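Notebook, Tuesday, 8:40

Second week of the hand-held gripper work at Ulladach. Target for the month is 3300 usable runs on the strap task and the small pick-up tasks. We logged 174 yesterday. Low table with the lattice top stays where it is until the strap set is finished, please don't swap it.
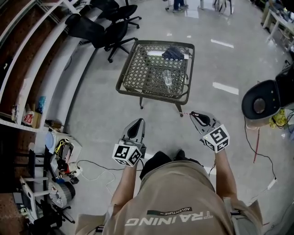

Hervieu Workshop - Handling & Packing Automation

Main change for the packing people is the shift itself. They used to stand at one bench until lunch. Now they put on the headset, take a gripper in each hand and repeat one short job, then rest. Wrists are the complaint so far. Two people asked to go back to the bench in the afternoons and that was agreed.

Floor is still a problem. Cables need to go along the wall before the next session.
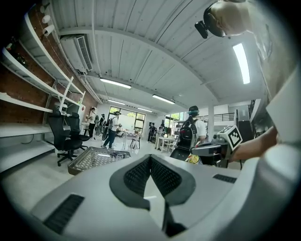

Asked Tetero again about lighter grips, no answer yet. Breaks are now fixed at every 3 blocks - before that people just kept going.

Pay grade for the new work is not settled. It came up at lunch and I had nothing to tell them. Same with what happens to the bench jobs once the Flollach line is running. Need something in writing by May.

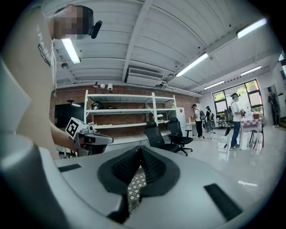
Reading time: 2 min

To do: tape for cables, spare straps, clean finger pads at end of day. Redo the rota so the same pair is not on strap work all week. Next entry after the Flollach visit.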